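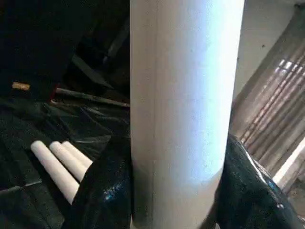
Figure 2. Wrist view during a demonstration of the tube task. Both fingers are in contact with the tube; three short rods lie on the black sheet at left.

3.2 Collecting demonstrations

All demonstrations were given by remote control. The operator moved a hand-held leader arm, and the follower arm copied its joint angles. We also tried guiding the follower directly by hand, but the operator's forearm often entered the wrist view, and those recordings were dropped from training.

We recorded 400 demonstrations at the Bruvbridge site, split over 26 sessions. Objects were moved between sessions and the lighting was left uncontrolled. Sunlight therefore falls on parts of the background in some recordings, as on the ribbed surface at right in Figure 2. The glossy black fingers also pick up reflections that shift with the pose of the wrist. We did not mask the fingers or correct the exposure.

The tube is the hardest object for the wrist camera. Once grasped, it covers the middle of the view from top to bottom and hides whatever is behind it. Its pale, matte surface offers few features to track, so its slip between the fingers is hard to estimate from images alone. The Hultance controller therefore receives finger width and motor current along with each image.

Operators were told to close the gripper in one motion and to pause before lifting. Demonstrations with a second grasp attempt were kept but labeled. Of the operators' first recordings, 13 were removed for missing current data. The same procedure was used for the Plorkberg set, described in Section 3.3.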